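Tourismusmanagement, Modul Outdoor- und Erlebnistourismus
Skript zur Sitzung: Haftung, Gruppengröße und die Kunst, eine Tour abzusagen
Stand: February 24, 2021
Dozentin: Brisa Cervantes

Vorbemerkung

Wer die letzte Sitzung verpasst hat: Es ging um Preisbildung bei geführten Touren. Die Folien liegen im Kursordner, die Diskussion über den angemessenen Aufpreis für ein Käsebrot auf 2400 Metern leider nicht. Heute kommt der unbequeme Teil. Sie haben eine Tour verkauft, und nun müssen Sie sie auch durchführen. Oder eben nicht.

1. Was verkauft ein Tourenanbieter?

Die Broschüre sagt: Abenteuer. Der Vertrag sagt etwas anderes, nämlich eine organisierte Leistung mit Treffpunkt, Dauer, Führung und Ausrüstung in vereinbartem Umfang. Zwischen beiden Texten liegt das gesamte Beschwerdewesen der Branche.

Begriffe, die Sie auseinanderhalten müssen:

Veranstalter: verkauft die Leistung im eigenen Namen und steht dafür gerade.
Vermittler: bringt Gast und Veranstalter zusammen, kassiert Provision und geht bei Regen nicht ans Telefon.
Leistungsträger: führt aus, also Bergführer, Raftguide, Reitstall, Shuttlefahrer.

In kleinen Orten sind das gern alle drei dieselbe Person mit verschiedenen Mützen. Juristisch ist es trotzdem wichtig, welche Mütze sie beim Verkaufsgespräch trug. Merken Sie sich für die Klausur: Es kommt auf den Eindruck an, den der Gast bei vernünftiger Betrachtung haben durfte. Dass Gäste im Urlaub vernünftig betrachten, wird dabei unterstellt.

2. Fallbeispiel Tundholm

Der Anbieter Grarnell führt im Tal von Tundholm Schneeschuhtouren und geführte Nachtwanderungen durch. Ausgeschrieben ist eine Gruppengröße von bis zu 10 Personen. In der Woche nach Weihnachten, also Ende Dezember, steht am Treffpunkt regelmäßig eine Menschenmenge, die diese Zahl eher als Anregung versteht: Schwager, Cousinen, ein Hund.

Xóchitl Huerta, damals Betriebsleiterin in Tundholm, hat uns ihre Tourenprotokolle überlassen. Sie sind lesenswert und stellenweise von großer Bitterkeit. Aus einem Eintrag: »Gast hat Schneeschuhe verkehrt herum angelegt und besteht auf dem Recht, dies weiterhin zu tun.«

Huertas Regelwerk passte auf eine halbe Seite:

Ab sechs Gästen gehen zwei Guides mit. Der zweite geht hinten und bleibt hinten, auch wenn es vorne lustiger ist.
Anmeldeschluss am Vorabend. Nachmeldungen am Treffpunkt nur bei freiem Platz und vollständiger Ausrüstung.
Die Entscheidung über Abbruch oder Umkehr trifft der vordere Guide. Sie wird der Gruppe mitgeteilt und steht nicht zur Abstimmung.

Der letzte Punkt brachte die meisten schlechten Bewertungen ein. Diskutieren Sie in der Übung, ob ein Anbieter schlechte Bewertungen für umgekehrte Touren als Marketingkosten verbuchen sollte. (Steuerlich geht es nicht. Bitte nicht wieder fragen.)

3. Aufklärungspflichten

Der Gast muss vor Vertragsschluss wissen, worauf er sich einlässt. Dazu gehören Dauer, Höhenmeter, nötige Kondition und typische Gefahren. »Leicht« ist keine Angabe. »Für die ganze Familie geeignet« ist sogar gefährlich, denn Sie kennen die Familie nicht.

Gute Praxis ist die doppelte Aufklärung: einmal schriftlich bei der Buchung, einmal mündlich am Treffpunkt. Die mündliche sollte kurz sein. Ein Guide aus Brultstead hielt seine Einweisung so ausführlich, dass die Tour anschließend im Dunkeln endete, was in der Einweisung nicht vorgesehen war.

Zum Haftungsausschluss: Studierende lieben ihn, Gerichte weniger. Ein unterschriebener Zettel ersetzt keine Sorgfalt, und bei Verletzungen von Leib und Leben kommen Sie mit vorformulierten Klauseln nicht weit. Als Nachweis, dass überhaupt aufgeklärt wurde, ist der Zettel brauchbar. Er sollte dann allerdings lesbar sein und nicht seit drei Wintern im Handschuhfach des Shuttles liegen.

4. Die Absage

Drei Fälle, die in Hausarbeiten zuverlässig vermischt werden:

a) Absage durch den Anbieter wegen Wetter oder Lawinenlage. Der Gast bekommt sein Geld zurück oder, wenn er zustimmt, einen Ersatztermin. Ein Gutschein ist ein Angebot und kein Schicksal.

b) Absage wegen zu geringer Teilnehmerzahl. Nur möglich, wenn die Mindestzahl vorher genannt wurde, samt Frist. Wer am Morgen der Tour feststellt, dass sich zwei Gäste nicht rechnen, hat zwei Gäste und eine Tour.

c) Absage durch den Gast. Hier greifen die Stornobedingungen, sofern sie wirksam vereinbart sind. »Es sah am Balkon kalt aus« ist kein Fall höherer Gewalt.
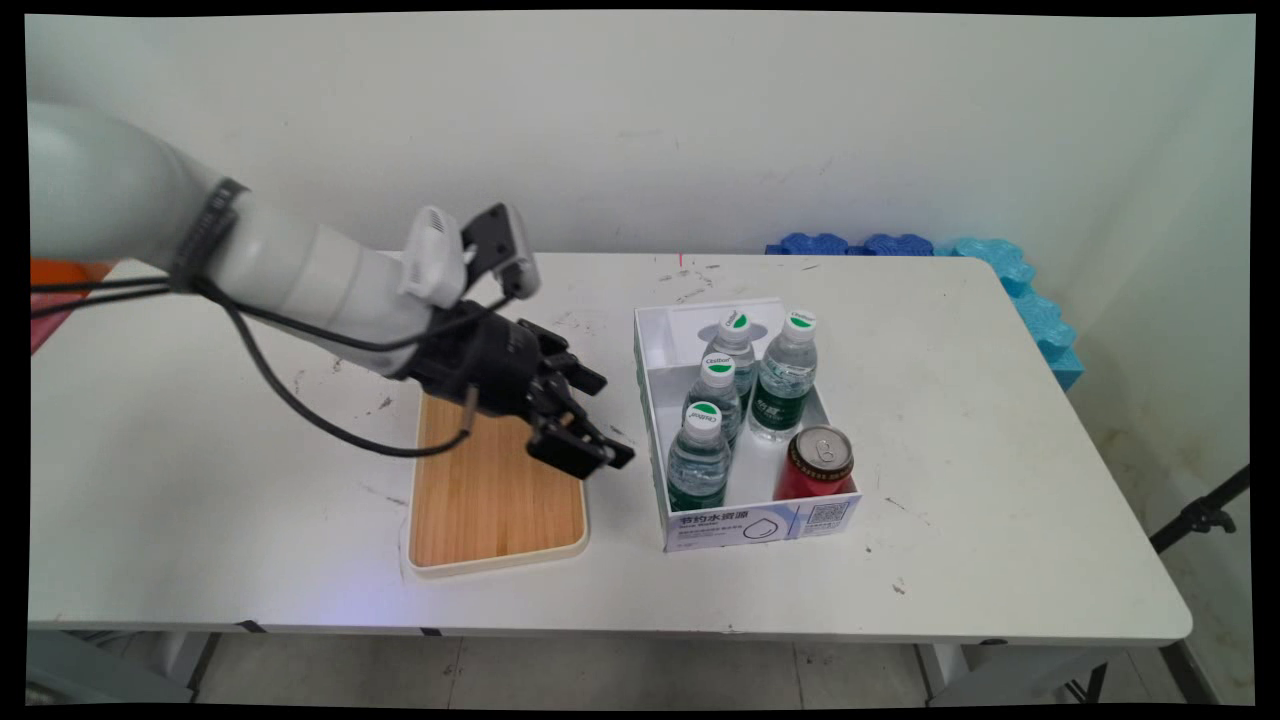

Für die Praxis bleibt die Frage, wann der Anbieter entscheidet. Zu früh abgesagt, scheint mittags die Sonne, und auf der Hotelterrasse sitzen lauter Leute, die es besser gewusst haben. Zu spät abgesagt, stehen alle am Treffpunkt und haben bereits Socken an. Das Haus Stöckli in Brultstead, ein Familienbetrieb mit eigenem Tourenprogramm, hat sich deshalb auf eine feste Uhrzeit am Vorabend festgelegt. Danach hängt ein Zettel an der Rezeption. Wer ihn nicht liest, wird angerufen. Wer nicht abhebt, bekommt beim Frühstück einen zweiten Zettel.

Das wirkt altmodisch, hat aber den Vorteil, dass sich im Streitfall jemand daran erinnert. Im Fall Grarnell lief die Absage über eine Nachrichtengruppe, in der zeitgleich über das Abendessen verhandelt wurde. Der Hinweis zur Lawinenlage stand zwischen zwei Fonduebestellungen. Ein Teil der Gäste hielt ihn für einen Scherz.

5. Dokumentation

Führen Sie ein Tourenbuch. Mindestinhalt: Datum, Route, Guide, Teilnehmerliste, Wetter beim Start, ausgegebene Ausrüstung, besondere Vorkommnisse. »Keine« ist beim letzten Punkt erlaubt, sollte aber stimmen. Eintragungen erfolgen am selben Tag. Nachträglich verfasste Tourenbücher erkennt man daran, dass das Wetter immer ideal und die Handschrift immer gleich ist.

Aufgaben bis zur nächsten Sitzung

Lesen Sie die Protokolle aus Tundholm (Kursordner, Datei 6) und ordnen Sie jede abgebrochene Tour einem der Fälle aus Abschnitt 4 zu. Bei einem Eintrag geht das nicht sauber auf. Begründen Sie, warum.

Entwerfen Sie eine Ausschreibung für eine halbtägige Schneeschuhtour, höchstens eine Seite. Das Wort »unvergesslich« führt zu Punktabzug.

Abgabe wie üblich als PDF, mit Namen auf dem Dokument und nicht nur im Betreff der Mail.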